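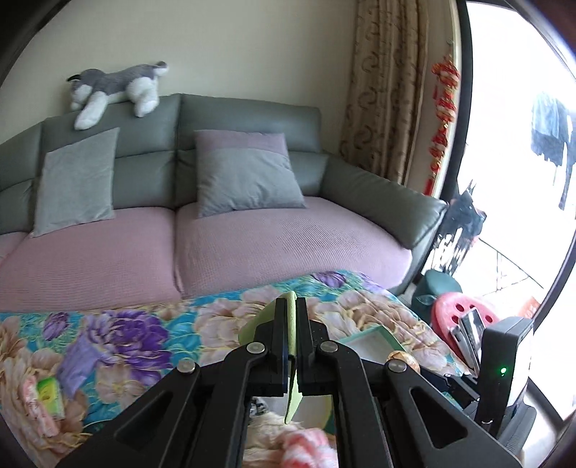
How to Clear a Table You Have Stopped Seeing

Every home has one flat surface where things go to retire. In mine it's the table in front of the sofa. I could blame the tablecloth, a riot of big flowers in purple and beige-pink that I bought in August while in a very good mood, and on which you can lose almost anything with a petal's worth of purple in it. Small objects land there and go native.

The method below takes one evening the first time and a few minutes after that. You need an open box, a shallow one, and a trash bag. You don't need a labeling machine, though I know you want one.

Before you start

Pick a box you can see into from where you sit. My first attempt used a deep lidded thing from Kulwood, very handsome, and what went into it in spring was still in there at Thanksgiving. Shallow is the point. If the stuff stacks higher than the rim, you have too much stuff, and the box has told you so without raising its voice.

Turn on the overhead light. Lamps are flattering to clutter.

Step 1: Feel for things

On a plain table you can start by looking. On a patterned cloth, start at one corner and run your flat hand across it in rows, the way you'd check a bed for crumbs. Anything that isn't cloth gets pulled to the near edge. My friend Soledad Herrera thought this was ridiculous until she found an earring of hers on my table that we had both looked at all winter. It had been posing as a stamen.

Don't sort yet. If you stop to decide about the first thing you pick up, you will still be holding it at bedtime.

Step 2: Soft things first

Cloths, socks, hair ties, mystery scraps of fabric, anything that flops. Pick each one up by an edge and give it a shake. Crumpled items hide smaller items, and the smaller item is generally the one you've been accusing someone of taking.

Flat soft things get folded once. Once is plenty. I have seen people fold a dust cloth into sixths and then never use it again out of respect.

Anything fluffy goes straight to the laundry or to whoever loves it. Fluff on a table attracts crumbs, and crumbs attract opinions.

Step 3: Small hard things

Now the packets, lids, keys, toys and whatever rolled. Give each a verdict:

Lives in another room. Put it by the door, in a pile. Don't walk it there now. You'll end up reorganizing the bathroom.

Gets used at this table at least weekly. Into the box.

No idea what it is. Also into the box, but on the left side. If it's still unidentified in 2 months, it goes. I had a plastic bracket on the left side that turned out to belong to the vacuum, so maybe check the vacuum first.

Trash. You know which ones.

Step 4: The cloth

Once the table is bare, take the cloth off and shake it outside, downwind of anyone you like. Look at the table underneath. Say hello.

When you put the cloth back, turn it end for end. The flowers will be in different places and for several days you'll notice anything you set down on them. My neighbor Ruan Dlamini, who has a plain gray cloth and a very tidy life, says I could just buy a plain gray cloth. I've thanked him.

Step 5: Park the box

Put the box back on the table, near one end and within reach of the sofa. If you have to stand up to use it, you won't. Mine has migrated to the floor twice, and both times the table silted up again in under a week.

Keeping it that way

At 9 in the evening, or whenever you get up to brush your teeth, anything loose goes in the box or goes with you. That takes around 6 minutes if you've been crafting and no time at all if you've been asleep in front of the TV.

Empty the box completely once a month. Tip it out, wipe it, put back only what you'd miss. The pile by the door also has to be dealt with – I forgot to mention that for the first version of this page, and Maksym Lysenko wrote in to say that his was now blocking the door. Sorry, Maksym. Carry it off in one trip before you sit down again.

If the box fills up in less than a week, don't get a second box. I did. They fill at the same speed, and then you have a table with 2 boxes on it and nowhere to put your tea.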